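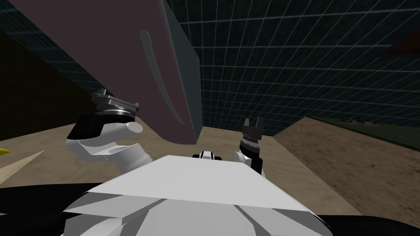
Keeping a robotics club alive in a spare room at Merbridge is mostly a housekeeping job, and after 9 terms of it I've got a head full of tips that never made it into the handbook. The biggest one is to do your first lifting practice in the simulator, before a single real motor gets switched on. Dropped panels cost nothing in there! When you set up a two-armed lift, look at what each hand is doing before you worry about anything clever. With the left gripper up against the underside of that big mauve-brown slab and the right one open and holding nothing, I'd stop there and ask the team what the second arm is for. Sometimes they've got a good answer (keeping it clear for a catch, say) and sometimes there's a long silence and somebody reaches for the keyboard.

Save before every lift. I mean a proper save with a new name, and put the thing you changed in the name. "Slab_leftgrip_slower" is a lovely file name. "Final2new" is a horrible one and I have made plenty of them myself. We keep the last 20 and bin the rest at the end of term, otherwise the old laptops start to wheeze.

Change one thing at a time. I know, I know, every teacher says it. But our Skekton entry went backwards for a fortnight in August when grip height and arm speed got changed on the same afternoon, and we ended up undoing the lot.

Try the view from somewhere else, too. Looking down over the robot's shoulders is grand for seeing where the arms are, but I wouldn't trust it for judging a gap. Swing round to the side, get down near the floor and have another look. It takes a moment and saves a lot of arguing.

Now, the real bench, where things get sticky.

Masking tape is your friend. Lay a strip along the front edge of the bench and write on it in marker: whose turn, which battery, what's broken. Peel it off when you pack up. Cheap tape leaves a gummy line if you forget it over the holidays, and a dab of cooking oil on a rag will shift that, followed by warm soapy water on the rag, well wrung out. Keep both well away from anything with a plug.

Screws go in egg boxes. I've tried the smart little drawers and they all get tipped over sooner or later. With an egg box you put each lot in its own dip in the order it came out, then work backwards. Close the lid if you're carrying it anywhere!

If you're making practice panels for lifting, start with cardboard, and round the corners off with scissors so they don't go soft and crumple. Ours are glued up in layers with ordinary PVA and left overnight under a pile of atlases (greaseproof paper between, or you'll own a very heavy atlas).

Write your cable labels on both ends. One end is no use at all when you're under the table with a torch in your teeth.

For the Cabral heats we pack the night before, tools at the bottom and snacks on top. Bring an extension lead even if they promise you a socket, and wrap a bit of bright wool round the plug so it comes home with you. Mine's orange.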